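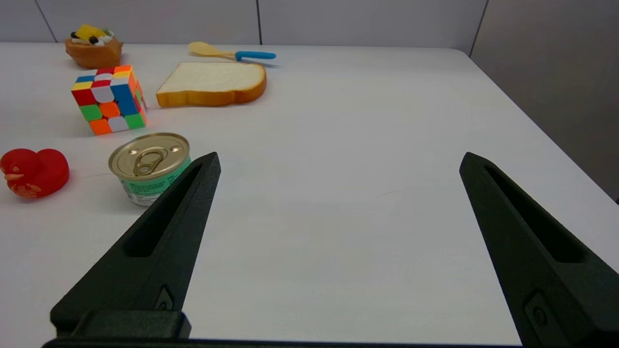

The white table, before supper. The duck is not for sale.

February. By the author of The Drestura Letters

Search stories Go

She had until 8 to get it all down to the boat. Ten to seven now. Everything her aunt had left, everything on the white table, and one box.

One box. Jaken rules. The ferry office at Jaken had stopped taking two after the winter, and the man on the telephone read her the whole notice, slowly, as if she'd never heard of a notice.

So. Choose.

The tin first, easy. Tins travel. She picked it up, put it down. Ring pull on the lid, nothing to hunt for later. In.

The duck. Red, glossy, stupid beak. Her aunt had kept it on the bath in Plustorano for years and talked to it, proper conversations, about rent mostly. Nobody else in the family got that much out of her. You don't leave a duck like that for the landlord. In, then out again, then in.

Ten past. Rain on the stairs window. Someone's radio.
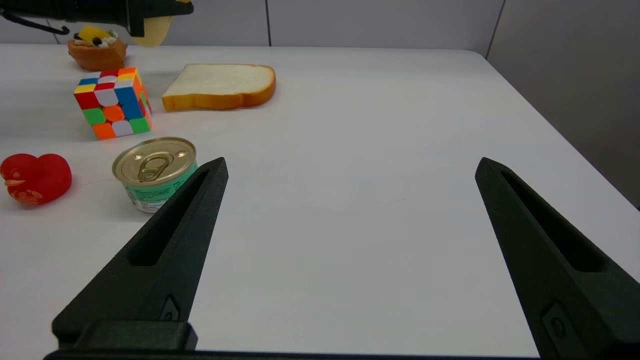

And the letter said, in the blue-black ink, mind you use your head and not your heart, you were always a soft child. Six hundred miles off and dead and still telling her. She folded it small. It had been 80 words exactly, her aunt paid by the word for telegrams once and never got over it.

What would the old woman take? Food. Only food. She'd gone out of Drestura with a loaf and a coat, that was the story, it got told every Christmas with the loaf getting smaller. No toys in that story. No cake, real or pretend.

The cube though. She'd never once seen it done. Her aunt would give it three turns after supper, look at it, three more turns, set it back down. A whole life of that. Was she getting nearer or further away? You couldn't of asked.

Twenty-five past and the box still half nothing. 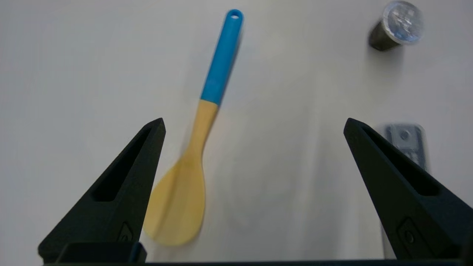 Then the rice. God, the rice. Every Sunday-best pan of it, lid on, nobody to touch it, and afterwards that scraping round the bottom for the brown bits, which went to whoever had been ill. She used to cough on purpose. Her aunt knew. Scraped her a bowl anyway and said nothing, only pushed it over and went back to her cube.

She sat down. There wasnt time to sit down.

The Nair boat had a bell, a thin one, you heard it all the way up the hill if the wind was right. She listened for it. Rain. Radio. The number on her ticket was 1,501 and she said it over to herself the way you do with a number, until it was just a noise. 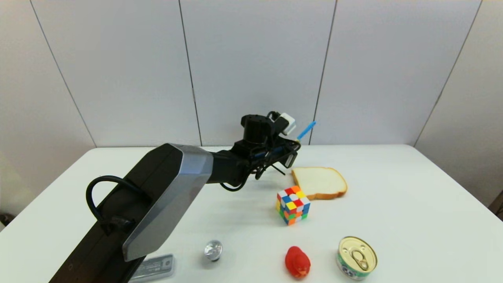

3 min read

Quarter to. All right. Bread.

She ate a slice standing up, dry, looking at the wall. It was the first thing she'd had since morning and it made her want to cry so she had another. Then fast, both hands, no choosing. Tin, duck, cube, the lot, wrapped in the good tea towel and the bad one. The lid wouldn't shut. She knelt on it. It shut.

Down the stairs with the box on her hip. Second landing, she stopped, got the lid up with her thumb, felt about till she had the cube, and gave it three turns in the dark.

Then the bell.

Contact the author | All stories copyright of their writer | Back to top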